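Notebook, number and shape toys, June

Monday, 9.15. Continued with the wooden boards from the Womach box. The one with the sea is on the grid cloth now, the fish on top and the shapes on the sand part. The equals sign is not in its place. I looked in the Mileck tray and in the drawer under the sink and did not find it. If a colleague has it, please put it in the envelope marked "signs", not back in the mixed box.

Sanding: the spare pegs from Bondine were too thick for the gauge. I used paper 108 first by mistake (it is our shelf number, not the grit!), then the correct one. Three pegs are good, the others I leave for tomorrow.

The bowls stay in front of the board, three of them, so that the sorting can begin directly. Label for the shelf should be 70 mm wide, the old one covers the handle.

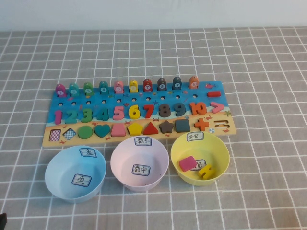
Also to do: write to Dovhaniuk and ask if they sell the signs separately.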